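## 4. Comparison of Wrist Camera Placement on Hand-Held Grippers

### 4.1 Purpose

Section 3 reported grasp results for the arm-mounted gripper on a bench. The present section deals with the hand-held version, which the operator carries and closes by hand, and which is used to record demonstrations in lived-in rooms. The question was narrow. We wanted to know whether the position of the wrist camera changes how often an operator, or a person labeling the recording afterward, can tell from the wrist view alone that a grasp has closed on the intended object.

Two placements were compared. In the low placement the camera sits close behind the finger linkages, so the pads take up a large share of the lower view. In the high placement it is raised on a bracket and tilted downward. The bracket was made in the Karamanlidis workshop to a drawing by Stavros Vrettos, and it uses the same screw pattern as the low mount. Lens, exposure settings and recording software were the same in both conditions. The finger pads were not changed during the study, except where noted in Section 4.4.

### 4.2 Task and objects

The task was clearing small household packaging from a cloth-covered surface into a lined bin. It was chosen for two reasons. First, packaging is light and moves when touched, which punishes a late or uneven closure. Second, the target region is off to one side, so the operator must turn the wrist and partly lose sight of the remaining items during every transfer.

The object set had 17 members and included cartons, cans, cups, film lids, rigid cases and soft wrapped packs. Deformable film was included on purpose. Early runs at the Varnen site had used rigid objects only, and the two placements could not be told apart there. Objects that were part of the room and were not to be moved stayed where the resident had left them - we made no attempt to clear the background. Patterned cloth was allowed and in fact preferred, as plain cloth gave the labelers an easier job than they would have in ordinary homes.

Each operator held two grippers, one per hand, and both wrist cameras recorded throughout. A trial was defined as one object, from the first movement toward it until release. Only one of the two grippers was the active one in a given trial. The idle gripper was to be held away from the surface, but operators were not corrected if it drifted into the other camera's view. Correcting them slowed the sessions and made the motion stiff.

### 4.3 Procedure

We recorded 400 trials, split evenly between the low and high placements. Lizeth Puma and Filippos Alexiou served as operators. The order of placements was alternated between sessions so that practice would not favor one of them. Each session began with a short static hold over the surface with the fingers fully open, followed by one full closure with nothing between the pads. These two segments were used to check that the encoder reading matched the visible finger position. Sessions in which the two disagreed were recorded again after the linkage had been reset.

The recordings were labeled by Ifigeneia Konstantinidis and Stamatia Koutsoukos, neither of whom had been present. They saw the wrist view of the active gripper only, without the encoder signal, and marked each trial as closed on target, closed on another object, closed on nothing, or not decidable. They worked separately. Where their marks differed, the trial was counted as not decidable, even if one of the two marks was correct. This is a strict rule and lowers the scores in both conditions.

Reference labels came from a fixed camera on a tripod. The fixed view was never shown to the labelers.

### 4.4 Results

Labels from the wrist view agreed with the reference in 262 trials. Most of the remainder were marked as not decidable; outright wrong labels were uncommon. The high placement did better on flat and thin objects, where the low camera looked along the surface and the gap below the fingertips was hidden by the pads. The low placement did better on upright cartons, whose top edge tended to leave the high camera's view shortly before contact.

For cups the outcome depended on pose and hardly at all on placement. A cup standing on its rim offers a tapering wall to the pads, and a slight upward slip is easy to miss. A cup lying on its side tends to roll until one pad stops it, and the moment of stopping is visible from either mount. Translucent cups were harder than paper ones in both conditions. We attribute this to the cloth pattern showing through the wall of the cup, which removes the outline that a labeler would otherwise follow.

Fourteen trials were excluded from the placement comparison after labeling. In these, a pad had worked loose from its finger and was pressed back on in mid-session. The affected recordings were kept for the pad wear study described in Section 5.

Occlusion by the idle gripper deserves separate mention. When it entered the view from the side, it covered part of the surface but seldom the object being grasped. Its effect was indirect: automatic exposure reacted to the dark body, and the far side of the room became brighter. Labelers reported that this was tiring but did not ask for such trials to be dropped. For the segmentation model tested on the Gondotlow recordings the effect was larger. That model tended to assign the idle gripper and the hand behind it to a single region, and sometimes joined this region to the active finger when the two were close.

The bin caused a different difficulty. During release the active fingers overlap the opening, and a pale liner has folds that resemble crumpled film. The release frame was therefore taken from the encoder signal in all trials and was not estimated from the image.

Figure 6 gives one view with the fingers over a cup and one in which a finger overlaps the bin opening. Both come from the same bedroom.

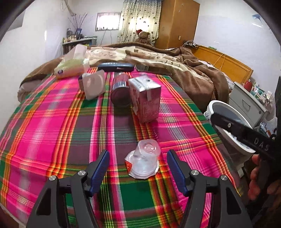
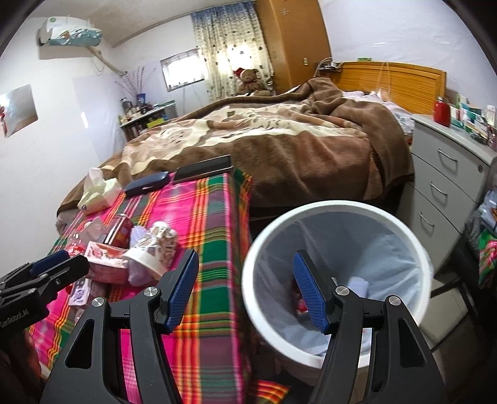
**Figure 6.** Wrist camera views from the bedroom site, fingers spread. First view: translucent plastic cup, tilted, with its rim on a crinkled film lid; second gripper entering from the right. Second view: white paper cup on its side, right finger over the lined bin; second gripper entering from the left.

### 4.5 Choice of placement

Neither placement was better across the whole object set. For the recordings in Section 5 we kept the low mount on both hands, mainly so that the data would match the earlier Veter sessions. The high bracket remains in use for flat objects. A version with an adjustable tilt has been drawn but was not ready for this study.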